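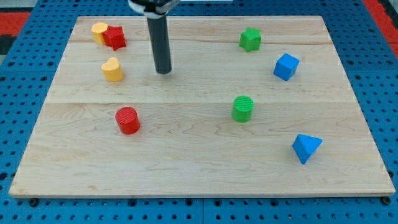

Section 3. Laying out the board and blocks

3.1 What you need

The wooden board
The shaped blocks for the set you are using
A flat table or bench with room to reach all four sides
A dry cotton cloth

The Stollmont board can be used on any level surface, including a perforated bench top such as the Karkidon. It does not need to be fixed down for the activities in this section.

3.2 Setting down the board

1. Clear the bench and wipe it with the dry cloth. Grit trapped under the board will scratch both surfaces.
2. Carry the board with both hands, holding it by the long edges. Do not lift it by one corner.
3. Lower the front edge first, then the back.
4. Press down on each corner in turn. If the board rocks, turn it end for end and try again.
5. Leave a margin of at least 39 mm between the board and the edge of the bench on every side.

Note: The board is made from joined planks, and the seams can be seen on the surface. They are part of the construction and may become a little more noticeable in a heated room during winter.

Caution: Do not stand a hot or wet container on the board. Water left on a seam will raise the grain.

3.3 Placing the blocks

The open layout uses eight blocks. Shapes and colours may be mixed, and the same colour may appear more than once.

1. Take the blocks out of the tray and check each one for chips. Put damaged blocks aside.
2. Stand the cylinders on a flat end. Stars lie flat with the five points facing outwards.
3. Stand the hearts with the point towards the front of the board.
4. Spread the blocks in a loose ring and keep the middle of the board free. The ring does not have to be even.
5. Two blocks may touch, for example a star against a cylinder. Use no more than one touching pair until the user is familiar with the set.
6. Check that no block overhangs the edge.

Caution: Small parts. Not suitable for children under three. Count the blocks back into the tray at the end of every session.

3.4 Clearing away

Lift the blocks off by hand - do not tip the board to slide them into the tray. Wipe the board along the grain with the dry cloth. If a block has left a mark, use a barely damp cloth and dry the wood straight away.

Store the board flat. If it has to stand on edge, rest it on a long side and support it along its full length.

Replacement blocks are sold singly under the Boros name. Quote part number 43 for cylinders and part number 600 for hearts and stars, and state the colour.

Section revised by Soledad Yazzie, November 25, 2022. For the covered storage tray, see the Fleltham supplement.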